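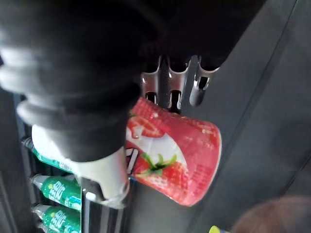 Equipment planning, Rodemthorpe site, July. Notes by R. Szabó, typed up fast, shout if wrong. Theresia Fuchs in the chair. Apologies from Plistthorpe, train trouble again.

Last notes agreed, except the Nilelbridge lease runs to the end of March, not February. Then shelf picking. TF wants to know what we need to buy before the autumn and what can wait. Long talk about fingers. The pale ones stay on the list for cups — strawberry cup held at a tilt, finger curled round near the base, and that is the sort of hold we want to pay for. Bottles lying down on the shelves are a seperate question, different weight, slippery. RS to ask Thongsuk for a price on spare finger sets, 2 to start with. No one wanted to commit to more until we know how quickly they wear.

Metal rack: keep it. Replacing it was in the draft budget, taken out. Plistthorpe asked by email if they could have it, answer no for now.

Budget. 2,000 left in the small equipment line. TF said it does not roll over so spend it or lose it. Finger sets come out of this first. Stock for practice (cups, drinks, bits and bobs) has been going through petty cash, which accounts don't like. Move to same line from August.

Hands. The three-fingered type was put forward again for the second station. 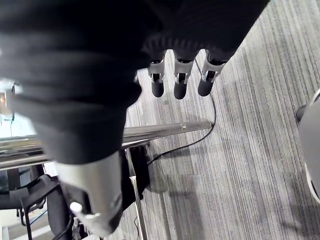 Case for: takes odd shapes, we already have the fittings. Case against: dearer to mend, more joints, more leads to mind. TF not happy to buy outright. Agreed to ask Thongsuk about hire for 2 months, then come back to it. If hire costs more than half the purchase price, drop it and look at second hand. RS thinks Nilelbridge may have one sitting in a cupboard, will ring.

Cables — clips and a floor cover strip to go on the order. Cheap, just do it.

Service contract: current one covers call-outs but not parts. Quote for parts cover came in after the papers went round so not everyone had read it. Held over.

Actions
RS — Thongsuk, finger sets and hire price
RS — ring Nilelbridge
TF — tell accounts about the practice stock
TF — send round the parts quote agian
Plistthorpe — their wish list, 2 pages at most please, last one was a novel

AOB: door code changing, ask at the desk. Closed 11.40. Next one same room, TF to fix the date.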